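Clearing the dining table this week, one post per job. It's the round wooden one, and it collects everything that comes through the front door. 1/

The table came from Oyelaran, the secondhand place on the Clumuswood road. Paid 425 for it with no chairs. The raised rim is good for keeping pens from rolling off and bad for wiping crumbs, which pile up against it. 2/

Rule for this round: everything on it gets a place somewhere else or goes out. The plant stays. It gets better light there than anywhere in the apartment, and I'm tired of moving it. 3/

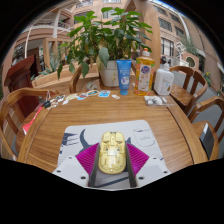

*Toy car held above the cat placemat, bottles still at the back.*

The car is part of a batch I'm sorting for my sister's kids. 17 cars in all, kept in a shoebox. The yellow one has a nice rounded hood and it's the one they'll fight over. 4/

Bottles next. Dish soap goes back to the sink, which is eight steps away, so no excuse there. The white jug goes under the sink. The blue tube goes in the bathroom cabinet. 5/

Keys. I put up a Bramach hook rail by the door last February and have used it maybe twice. Moved the shoe rack over so you can reach the hooks without leaning. We'll see. 6/

The little printed cards are harder. I never know which ones matter. Anything I can't explain by the end of the month goes in the recycling — same deal as the takeout menus. 7/

The clear tray can stay in use but not on the table. It fits the second kitchen drawer if you turn it sideways. Took me a while to find that out. 8/

Someone asked about the placemats. I like the line drawings (cat, fork and knife, mug) and they wipe down fine with a damp cloth. Don't leave a hot pan on one. I have a curled one from before that I use under the recycling bin. 9/

For the wood itself I use Skiltel oil, the small can, item 883 in their list. Thin coat, leave it overnight, buff with an old T-shirt. Put a saucer under the plant pot first or you'll get a ring. 10/

If you're doing your own table, start with whatever lives in another room. It goes quickly and you get half the surface back. Leave paper for last — it's slow and you'll want to sit down for it. 11/

Chairs are next month. Two of them wobble and I have the glue but no clamps. 12/12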